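Learning the order of nested dishes: picture page
Tedden manipulation project, page updated September 16, 2020

In this work the arm learns to put bowls and cups together without a size table. It receives only the result of each earlier try and a short list of goals. We call the method Flavura. It was trained on 60 demonstrations and then tested on 19 layouts that it did not meet before.

1. The arm over the table, with bowls and cups spread out.
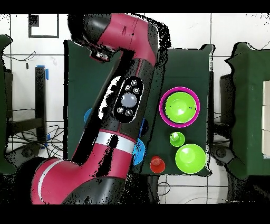

Joar Westerberg: Did you compare with a planner that knows all the diameters? I would like to see this number next to yours.

We did. The planner needs fewer moves, but it must be measured again for every new set of dishes.

2. One green bowl is inside a magenta one, and the others are still to be chosen.

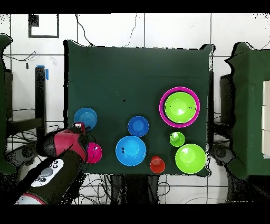
Quinlan Notes on Robot Learning, Issue 8

The short paper in this issue explains how the next piece is selected. The method gives each pair a score and takes the best one, also when a larger group would be possible later.

3. A mixed group of bowls and cups. 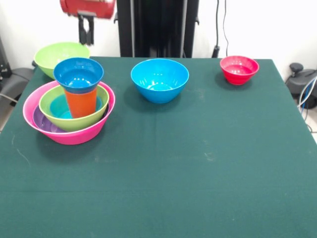
Our score for a pair was first made for bowls only. Cups were added in January, and we kept the same rule for them. A group such as the one with the orange cup standing in the turquoise bowl, and the blue cup on top, is counted as one stack in our results. The full tables are in the Tostunia report, from page 70.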